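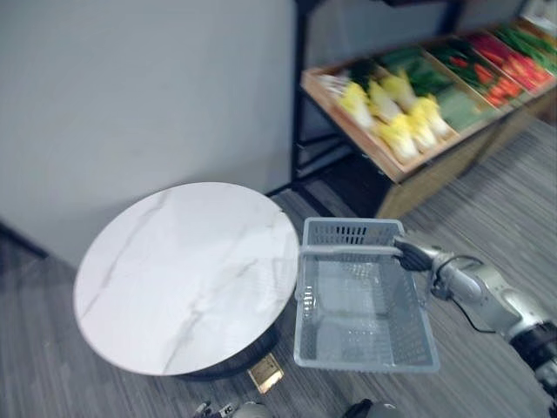
Baskets, cabbages and a table with a marble look: a few minutes with the produce manager at Ruppert

By the Itildale neighborhood page, 01/12/2022

She has 37 minutes before the next delivery and tells me so twice. We talk standing up. The produce manager at Ruppert, the grocery on the Borkbridge side of town, asked not to be named ("my mother reads this page") but was happy to talk about anything in the store, starting with the baskets.

"Everybody asks me about the fruit. Ask me about the baskets."

OK. The baskets. Light gray plastic, mesh sides, one handle over the top. She had red ones before and hated them. "Solid bottom. You get a leaf of lettuce in there, a grape, and it just sits. Somebody puts bread on it." The gray kind has a floor like a grid, and crumbs go through. "Goes on my carpet, sure. But carpet I can vacuum."

Carpet in a grocery store, I say. She's heard this one.

"It was a furniture showroom. The carpet was here. Gray stripes. I wanted it out the first week, and then I noticed people walk slower on it." She shrugs. "It's quiet. You don't hear the carts. We mop nothing on this side, we sweep and we vacuum and if a tomato goes down you get there fast."

How fast?

"Fast."

The round table is her favorite thing in the place. White top, marble pattern with thin gray veins, dark base underneath. It stands close to the wall by the produce display, and it took a fight to get it there. The owners wanted a second rack. She wanted somewhere to put a bag down.

"Older customers, they pick up a melon and then what? They have a purse, a list, the glasses. Where do you put it. So, a table." She bought it secondhand from Puletti, the cafe, when they changed over there tables last April. Paid 41 dollars. "It is not real marble, don't write that it's real marble." Noted.

People leave things on it, mostly lists. She keeps the good ones in a drawer in the back. Her best is one that said only "onions (NOT like last time)". She'd love to know what happened last time.

On the display itself she has rules, and she goes through them quick. Shelf slopes toward the customer, so the heavy stuff goes low or it rolls. Nothing stacked higher than 2 deep if it bruises. Turn the fruit in the mornng. "My first boss piled peaches like a pyramid. Beautiful! The bottom row was soup."

The frame is black metal, with thin legs, and she likes that you can see under it. A closed-in stand she worked with years ago was a nightmare to clean. "You pull it out and there's a lemon from another time. Here I bend down, I look, done."

She does bend down and look, while we're talking. Comes back up with nothing.

What about the wall? Plain, light gray, no posters. Seems like a choice.

"They sent me posters. A smiling carrot." Long pause. "Color should be on the shelf. If the wall is yelling I can't see which pears are going."

Most of her morning is baskets, though, moving them from the registers back to where people come in. Customers forget to take one, fill up there arms, drop something by the checkout. So she brings the baskets over to produce too. One by the table, always.

"You see somebody with 6 apples in their hands and the chin going down to hold the last one. You don't say anything. You just bring the basket over."

Do they take it?

"Men say no. Then they drop one. Then yes."

I ask what she would change if the owners handed her a check. Better light over the greens, she says right away. A hook for umbrellas. More handles that don't pinch, these are good but the hinge is where they go first, and once it goes the basket is just a box.

And the carpet?

"Leave the carpet."

The truck's early. She's already walking.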